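Stekell hall to host a full weekend of folk dancing in July

If you have walked past the hall on Niler Street any evening this month you will have heard it before you saw it: two fiddles, a melodeon and a great many feet. The Stekell Folk Weekend is coming back in July, bigger than last year, and the dancers are already hard at it!

Thirteen groups have said yes. Last year it was a single afternoon with a borrowed sound system and a queue for the tea urn that went out of the door and past the bike racks. Now we have the main hall, the small hall and (weather allowing) the green behind the library, with dancing from 10am until the last waltz at half past ten at night.

The thing I am most looking forward to is the Atinga set. For anyone who hasn't met it, Atinga is a long dance for as many couples as will fit, and it was danced in the villages on this side of the river until the old assembly room closed. The tune survived because the school band kept playing it. The steps very nearly didn't. Ognjen Papadopoulos has spent two winters putting them back together from a handwritten notebook, a few letters and some long afternoons with people who learned it as children, and he has been teaching it to anyone who turns up.

"The notebook has the figures but not the turns between them," he told me, still out of breath from the last run through. "So you'd get to the end of a line and everyone would be facing the wrong way. Then a lady in the back row got up and showed us. She'd done it in her mother's kitchen. It took her less than a minute and I'd been stuck on it since before Christmas."

I had a go myself and can report that it is faster than it looks. The first half is a walk, more or less, and you begin to feel rather pleased with yourself, and then the music lifts and the whole line doubles back through its own arches. I lost my partner twice and ended up in somebody else's set, where they were very nice about it. By the third time through I had it, or at least I had the bit with the clapping.

The other big draw is Lellelus, the ceilidh band, who are coming for the Saturday night. They played the harvest supper a couple of years back and there are people in Stekell who still hum the second reel in the post office queue. They are bringing a new caller and a hurdy-gurdy, and they have promised to keep at least half the programme simple enough for complete beginners. Please don't be shy about that. Every dance will be walked through first, there's no need to bring a partner, and flat shoes are the only thing you really want. Trainers are fine on the hall floor. Heels are not, as it was sanded and sealed over the winter and looks wonderful.

Daytime is workshops, and the small hall will be busy with them: clog for beginners, a playing-by-ear session for any instrument, and a singing hour with rounds and sea songs. The clog class is lending out shoes in most sizes, but the small ones go quickly, so families may want to be there for the start. The playing session has no age limit at either end. Last year the youngest in the circle had a tin whistle and the oldest had a banjo, and they more or less ran it between them.

Outside on the green there will be display dancing from the visiting sides through the afternoon, two North West morris sides among them, along with a rapper sword team who have never been to this part of the county. I saw them in a pub car park last summer and nearly dropped my chips. If it rains they will come indoors and the timetable will shuffle up a bit, so check the board by the front doors when you arrive.

The weekend costs 3000 pounds to put on, most of it going on the bands, the sound and travel for the groups coming furthest. The arts fund has covered a good part of it and the rest comes from tickets and the cake stall. Daytime events are free to watch, workshops are 3 pounds each, and the Saturday ceilidh is ticketed on the door or in advance from the library desk. Under-fives dance for nothing.

Offers of cake are very welcome, and so are spare rooms. A handful of dancers still need a bed for the Saturday night, and they are easy guests who will be out until late and asleep by the time you notice them. Leave your name at the library desk if you can help with either.

Parking at the hall is kept for blue badge holders and the bands. Everyone else can use the field by the cricket pavilion, where the gate will be open from 9am, and it's a short walk back along the footpath. The last bus towards Niler goes before the ceilidh ends, so do sort out a lift if you want to stay for the final waltz. You will want to stay for the final waltz!

Open practice for Atinga carries on in the small hall at 7pm each week until the festival. Come along even if you've missed the earlier ones. The line can always take another couple at the bottom, and they'd love the extra arches.

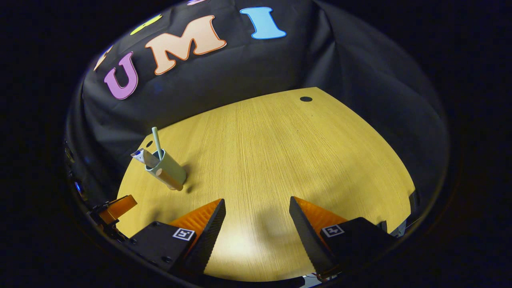

Stekell Folk Dance Club | News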